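# The Bun Cell Needs a Mechanic

Vendors love to talk about what a robot cell can learn. I'd like to hear more about who tightens it.

I spent a September afternoon with the two-arm bun cell at Wakley, where Lionel Gosling looks after the hardware. His log had reached entry 1303. Very little of it concerns software. Most entries are fingertip wear, cable checks and the position of the steamer, which gets reset before every shift. 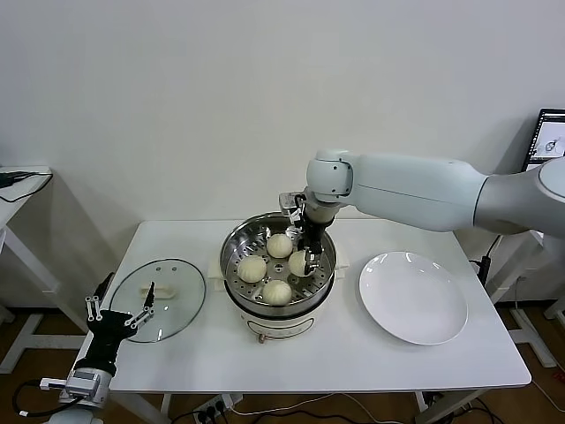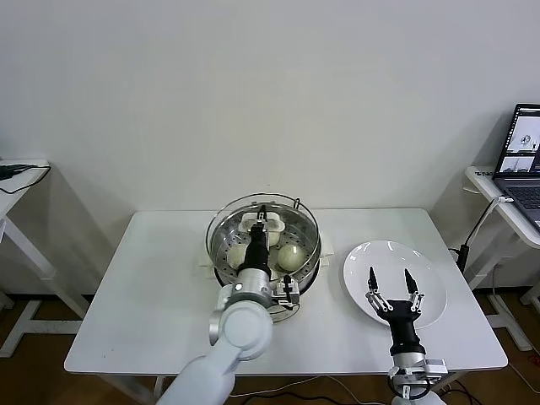
*Steamed buns and a waiting plate at the Wakley cell.*

I don't doubt the arms can pick up a bun. I doubt the price sheet. Kundine's quote for a similar cell lists three hours of upkeep a month, and Gosling laughed when I read it to him. He spends that on the grippers alone. Steam gets into places a data sheet never mentions, and a soft bun shows up a badly set grip faster than any test block.

Nobuhle Pretorius, who buys equipment for Jaris, told me she now asks to see the maintenance log before the demo. Two sellers have declined. I would ask for it too, and I'd want the handwritten version.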